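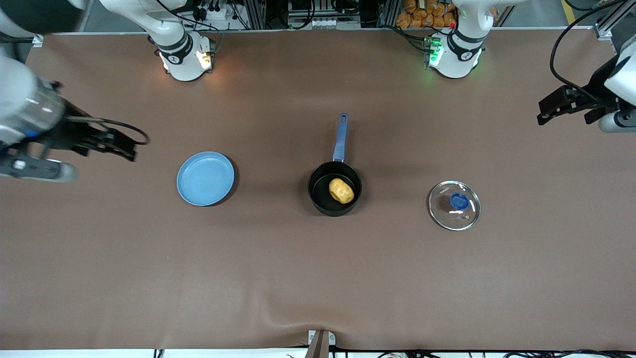 # Jovard electric kettle, 16 months on

I bought this one after my old stovetop kettle lost its whistle and I boiled it dry twice in one week. My kitchen is tiny and I drink a silly amount of tea, so I wanted something small, plain and quick. The Jovard was on sale at Bramska and I grabbed it.

First, the good stuff. It's fast! Two mugs' worth is ready before I've found a clean spoon, and it shuts itself off with a nice solid click. The spout pours cleanly too — no dribble down the front, even when it's full. The handle stays cool and the lid opens wide enough to get my hand in for scrubbing.

Now the grumbles. The water window is on the wrong side if you're left-handed (I am), so I fill it by guessing. The cord is short, and I had to move my toaster to make it reach. It's also loud, and if you're on the phone you'll want to leave the room.

We have very hard water and I descale it with vinegar every month or so. I skipped June and got white flakes in my cup — yuck.

The base has a bit of a wobble now, but it still works fine. I'd buy it again, though I'd look at the bigger one first if you've got a family to keep in tea.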